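Wotton, the returns floor, after the arm

Sawsan Nseir has a cold and twenty minutes. She's been on returns at Calleten's Wotton depot long enough to have trained most of the people on the morning shift, and since June she has been training, sort of, a robot arm.

"Training is what they call it. Mostly I tip things in and write down what it drops."

Kettle on. She talks over it.

Returns is the bit of the business customers never think of. Toys, kitchen stuff, cables, all of it comes back in mixed sacks and someone has to pull it apart. Until this year that was all hands. 518 items a shift was the target, per person, and Nseir says her wrists could of told you the number without looking at the board.

Now? The target is gone, for her at least. She minds the trial cell with Vilgot Skjelbred, who came over from maintenance. He is quieter about it.

"It's good at the dull ones. Boxes, anything with a flat side. Soft things it thinks about." He does the thinking face. "Then I go and get my tea."

What has changed, day to day? Less lifting, both say, straight off. Fewer people to talk to, says Nseir, a bit later. The old bench had six of them round it and a radio. The radio went to packing.

"I miss the radio more than I miss the bench. You can print that."

Pay is the other thing. Minding the cell came with a regrade, 50 pence an hour more, and there were only 3 places. Makis Tzanetos applied and didn't get one. He is on the loading side now and not bitter, he says, then is a bit bitter for five minutes.

"I know every toy that comes thru that door. They picked people who'd done the computer course. Fine. But ask the arm which doll has the battery leak."
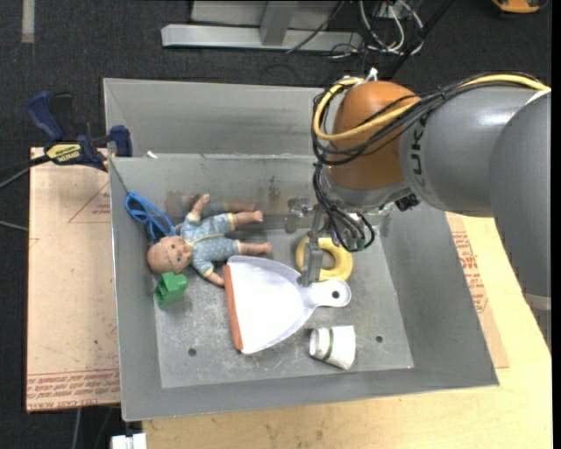 Mixed load in the trial bin at Wotton: doll, dustpan, cup and the gripper over the handle end.

Hanne Savolainen, who manages the floor, takes the point about Tzanetos. She wants sorters' knowledge written into the cell's notes and admits it hasn't happened yet. 72 pages of notes so far, nearly all of it faults. Jobs? No one has been let go over it. Two leavers weren't replaced. She won't promise beyond the trial.

"I'd be lying if I did. They'd know, too."

Skjelbred would like a second bin so one can be filled while the other is worked. Nseir wants a proper chair. She's asked twice, the form is with someone at the Strömberg office.

Would she go back to the bench, if they offered?

"Mornings, yes. By two o'clock, no chance." Then the bell goes and she's off, tea left on the side.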